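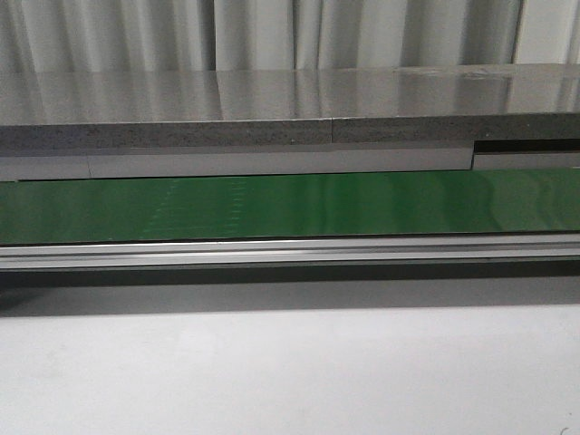
News > Materials > Surfaces and Edging

Bollach revises joint tolerance for speckled edge strip

Bollach has changed the fitting instructions for its speckled gray edge strip after a review of finished counters at the Dunbar plant. The new sheet covers straight runs where two lengths of strip meet on the front face of a polished top. It takes effect in March and replaces the guidance printed on the carton.

The main change concerns the butt joint. Fitters were previously told to align both lengths to the top edge and trim the lower edge on site. The revised sheet asks for both edges to be checked before the adhesive is applied, with the two lengths clamped to a single straight bar. A step at the lower edge is easy to see when a pale panel is mounted directly underneath, as the panel gives the eye a straight line to compare against.

Color is the second item. Strip from separate production lots can differ slightly in tone, and the difference shows most at a seam near the middle of a long counter. Bollach now prints the lot number on the back of each length at intervals of 14 inches, so that an offcut can still be matched. Lengths from different lots should be kept for separate counters or joined at a corner.

The review took in 491 counters assembled over the past year. Of these, 113 had a visible joint on the front face that fell outside the new tolerance, either in height or in tone. None had come loose. Raili Laaksonen, who led the review, said most of the height errors came from trimming after the adhesive had set. "The strip was cut to the right size. It was put on a little low and then left there," she said.

The sheet also has a short section on the top surface. A high-gloss gray finish reflects whatever stands behind it, including curtains and blinds, and inspection under those conditions can hide light scuffing. Fitters are asked to check the back of the top from a low angle with the room lights on and any curtain drawn aside. Whitish marks should first be wiped with a damp cloth. Marks that remain after wiping are to be recorded by position and left for the finishing crew. Abrasive pads are not permitted on gloss tops.

Clirum, which supplies the adhesive, has confirmed that the longer clamping step fits within the open time of its standard grade. The fast-setting grade is no longer listed for joints.

Hukari, the largest buyer of the strip, holds up to 1,220 lengths in stock from earlier lots. These remain approved for use and will be sorted by tone before they are issued. Replacement cartons with the new instructions will ship with the next order.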